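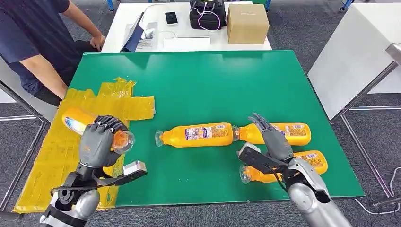 Zumo de naranja en botella.

Zumo, néctar y refresco: cambios en el pasillo de bebidas

La cooperativa Radelar ha reordenado las bebidas de fruta en sus 2 tiendas, la de Drurkdale y la de la calle Halász. Hasta ahora estaban colocadas por marca y tamaño, con lo que un zumo exprimido, un néctar y un refresco de naranja podían compartir balda. Desde este mes se agrupan por denominación legal, y la etiqueta del precio lleva esa denominación en la primera línea.

El motivo son las consultas en caja. Muchos socios compraban néctar pensando que era zumo y lo descubrían en casa. Los envases se parecen, los colores también, y la palabra que los distingue suele ir en letra pequeña en la parte de atrás.

Zumo quiere decir que el contenido procede de la fruta y que no se le han añadido azúcares. Los que tiene son los de la propia naranja, que no son pocos. Por eso la indicación "sin azúcares añadidos" no distingue a un zumo de otro.

Zumo a partir de concentrado es el que se ha elaborado retirando el agua en origen y reponiéndola antes de envasar. Tampoco lleva azúcar añadido. Viaja mejor y cuesta menos, y el sabor suele ser más uniforme de una partida a otra. Tiene que indicarlo junto al nombre del producto.

Néctar es una mezcla de zumo o puré con agua y, casi siempre, azúcar, miel o edulcorante. En el caso de la naranja, el contenido mínimo de fruta es la mitad. El porcentaje exacto figura en el envase y conviene mirarlo si se comparan precios.

Las bebidas y refrescos de naranja van aparte. Pueden llevar muy poca fruta y ahora están con las colas y las gaseosas – al fondo en Drurkdale, junto a la entrada del almacén en Halász.

Sobre la conservación hay más dudas de las que esperábamos. El zumo que se vende en el frigorífico tiene que seguir frío hasta casa y no debería quedarse en el maletero mientras se hacen otros recados. El que se vende a temperatura ambiente aguanta en la despensa hasta la fecha marcada, pero una vez abierto va a la nevera y se rige por los días que indique el fabricante. Si el tapón está abombado o el líquido sale con gas, se devuelve sin más trámite. Basta con traer el envase; el tique ayuda, pero no es imprescindible.

La separación en capas es normal. La pulpa se va al fondo con el reposo y se mezcla agitando la botella cerrada.
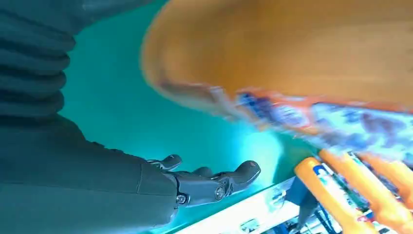
Para mí lo importante es el tamaño, nos escribe una socia de Drurkdale: vive sola, abre una botella de litro y tira la mitad. Pide que haya más formatos pequeños y que no salgan tan caros en comparación.

La petición se ha repetido y la hemos trasladado a Ronside, que nos sirve el zumo refrigerado. Nos han confirmado que el formato individual de naranja vuelve al catálogo en septiembre, primero con pulpa y más adelante sin ella. El precio por litro seguirá siendo más alto que el de la botella grande, porque el envase y el llenado pesan más en el coste. Lo que sí podemos hacer es mostrarlo bien: la etiqueta nueva lleva el precio por litro con el mismo cuerpo de letra que el precio de venta.

Entretanto, el zumo que sobra se puede congelar. Hay que dejar espacio libre en el recipiente, ya que el líquido se dilata, y evitar el vidrio. Las cubiteras van bien para aliños, bizcochos o para enfriar agua sin aguarla. Al descongelar pierde algo de aroma – para cocinar apenas se nota.

Otros dos cambios menores. El zumo de tomate pasa a la zona de conservas en la tienda de Halász, donde lo buscaba casi todo el mundo. Y las bebidas para niños con pajita dejan de estar en la cabecera de la línea de cajas; quien las quiera las encontrará en su balda, con los néctares.

Hemos preparado una hoja con las definiciones y una tabla de equivalencias por ración. Se han impreso 2000 copias y se recogen gratis en el mostrador de atención al socio. Si se prefiere consultar el detalle de un producto, la extensión 1466 atiende de lunes a viernes hasta las 16 horas. Hay que tener a mano la referencia que aparece bajo el código de barras.

Las sugerencias sobre formatos y marcas se siguen recogiendo en el buzón de cada tienda. El próximo boletín tratará de los aceites.

Última actualización: junio de 2022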